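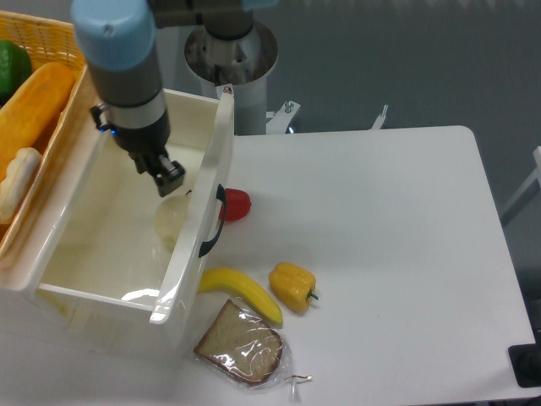
Poste 2, pince deux doigts au-dessus du bac blanc, objet clair au fond.

1er juin 2025. Cahier de labo, budget manipulation.

Repris le chiffrage de la deuxième cellule. Le devis Skeruvier est arrivé : pince deux doigts parallèles, bride et câble, 3501 euros HT. Transport en sus, non chiffré. Délai annoncé de 38 jours ouvrés à réception du bon de commande. Stemden n'a toujours pas répondu sur le jeu de doigts de rechange, relance envoyée ce matin.

Le bras lui-même n'est pas dans cette ligne. Il passe sur l'enveloppe investissement, dossier séparé, à boucler avant décembre, faute de quoi les crédits sont perdus.

Question du jour : faut-il payer l'option course longue ? La tâche type reste le transfert d'un objet entre le bac et la table. Les formes arrondies et claires sont celles qui décident du choix des doigts. Banane et poivron jaune : prise par le travers, à chiffrer avec la course standard. La tranche de pain sous sachet est un cas à part, le plastique plisse et on pince surtout de l'air. 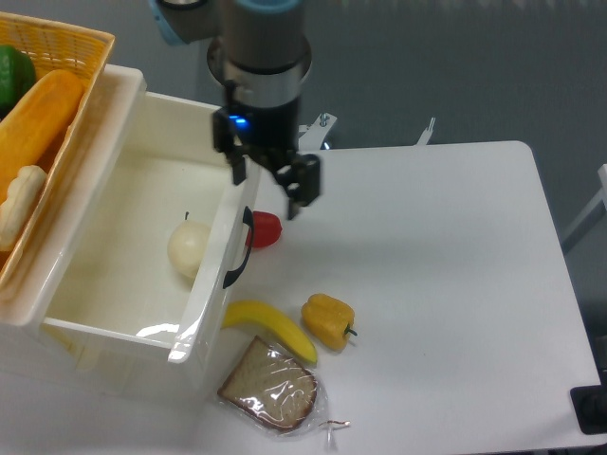 Équipe Manipulation et Préhension, atelier bas

Encombrement à reprendre dans la demande. Le bac mange une bonne part de la zone utile côté gauche et la poignée noire dépasse vers la table. Les doigts ouverts doivent passer entre le rebord et les objets posés. Avec la course longue, le boîtier est plus large de chaque côté, à vérifier sur le plan coté avant de signer quoi que ce soit. Demander le STEP à Skeruvier, le PDF ne suffit pas.

Consommables, à part :
- patins de doigts, deux jeux (Stemden, prix en attente)
- denrées factices, un lot complet, 89 euros chez Nautiyal
- bac blanc de rechange, 38 euros
- visserie et équerres de bord de table, sur stock

Kittipong Kaewmanee propose de grouper le lot Nautiyal avec celui du poste 1 pour passer sous un seul bon. D'accord sur le principe, à condition que les imputations restent distinctes.

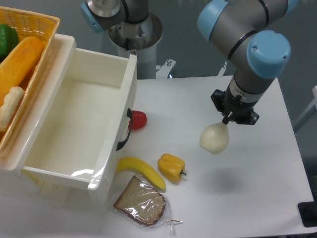

Lecture : 2 min

Prise par le haut sur l'objet crème, tenu juste au-dessus du plateau. C'est la configuration à retenir comme référence pour la comparaison des doigts : même objet, même orientation du poignet, bac ouvert à gauche. Ne pas changer de plateau entre les deux séries.

Capteur d'effort : option Prisum écartée pour cette année. Le boîtier d'acquisition double presque le prix de la ligne pince. On garde la réservation de l'entrée sur l'armoire, rien de plus. À reposer au budget suivant avec des mesures à l'appui.

Maintenance : contrat annuel refusé, intervention à l'acte. Validité du devis Skeruvier 90 jours, donc pas d'urgence, mais le délai de livraison court après la commande.

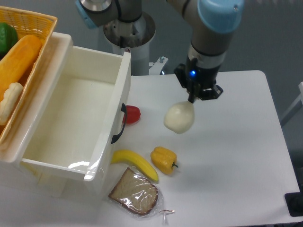

Vlasta Kováčik : je ne prendrais pas la course longue. On paie une ouverture dont on ne se servira que pour le bac, et on peut le déplacer. Mets plutôt l'écart dans un troisième jeu de patins, c'est ce qui nous a manqué sur le poste 1.

Noté. Variante sans option à demander à Skeruvier, même référence de bride. Les deux versions côte à côte dans le tableau, puis arbitrage.

Reste à faire : STEP, prix Stemden, montant du transport, imputation du bac de rechange.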